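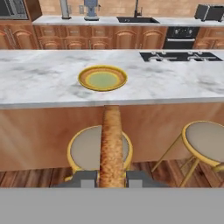
Simulated kitchen task: a gripper holds a loaf of bread upright near the island.

CHEETHAM – Iduton today released Kovamgate, a set of good practice rules for testing household robots in simulation before they are allowed to work in a real kitchen.

The rules cover how a gripper should hold food, how close an arm may come to an appliance, and what has to be written down when a test is stopped. Each task must be run 1,000 times with the same settings. A change to the gripper or the control software means starting the count again.

Kovamgate was drafted with Holico, which ran 3,979 trial tests against an early version. The final text has 121 clauses – most of them short – and is free to use. 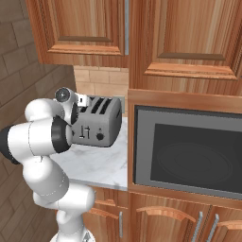
Holico would have liked a stricter line on failed runs, saying that a lab should publish every one of them "with the settings attached, or the pass rate means very little." Iduton said it will look at the point in the next revision, due in February.

Labs that want to claim compliance must keep their logs and hand them over on request. Passing in simulation does not replace a physical safety check.

Related
Gripper force limits: what changed
Keeping test logs: a short guide
Holico joins kitchen robot working group

Contact: Iduton Press Office | © Iduton | Back to top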